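The Trultarix digital piano keeps its own record of what you play, and plenty of people own one for years without opening it. This part of the guide walks you through setting up the Recital Book, where your practice pieces, programme notes and finished recordings live side by side. Set aside an unhurried hour for it, with a cup of tea if you like – the first go is always the slowest, and after that you'll hardly think about it.

## Section 8: Setting up the Recital Book

### Before you begin

Have the bench at your usual playing height and the pedals plugged in. If you bought the Alva sound set separately, install it first (see Section 5), or the Recital Book won't list those voices and you'll have to come back and do the voicing steps again.

**Note:** The Recital Book holds up to 60 pieces. Older ones aren't erased when it fills up, but you will be asked to move something to a memory stick before you can save again.

### Creating your first programme

1. Hold down **Book** until the display glows amber, then let go. You'll hear two soft notes, a fifth apart.

2. Turn the dial to **New Programme** and press it in. Give the programme a name you'll recognize later. "Spring Concert" is lovely until you have four of them, so you might add the hall or the year.

3. Choose a voice. The Botstead grand is bright and carries well, and suits Mozart or anything with a lot of quick passagework. The Utotley upright is mellower, with a bit of felt in the sound, and many players favour it for Satie and for accompanying a singer.

4. Set the touch. Start at Medium, play something slow that you know by heart, and change the setting only if your quiet notes are dropping out.

 **Caution:** Turn the volume down before changing the touch setting while wearing headphones. The piano sounds a test chord at each step, and the louder ones can give you a real start.

5. Press **Record** and play. There's no count-in unless you ask for one, so take your time settling your hands. The recording begins with your first note – all that breathing and bench-shuffling beforehand is left out.

6. Press **Stop**, let the last chord fade completely, and then press **Keep**. If you press Keep too early, the tail of the chord will be clipped. You can fix this later under **Trim and Fade**, but it's fiddly.

7. Add a programme note, if you'd like one. The dial will do for a line or two. For anything longer, connect a keyboard to the port beside the headphone jack and write to your heart's content, composer's dates and all.

8. Put your pieces in order by holding the dial in while you turn it. Encores go in their own list at the bottom, and are hidden from the printed programme so your audience can still be surprised.
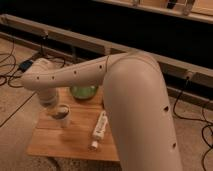

### Playing a programme back

Press **Book** once, choose the programme and press the dial. The piano leaves a short silence between pieces, which you can lengthen under **Pauses** if you want room for applause. To hear a single piece, turn to its title and press **Play**. Pressing the left pedal during playback will pause it, and pressing it again carries on from the same bar.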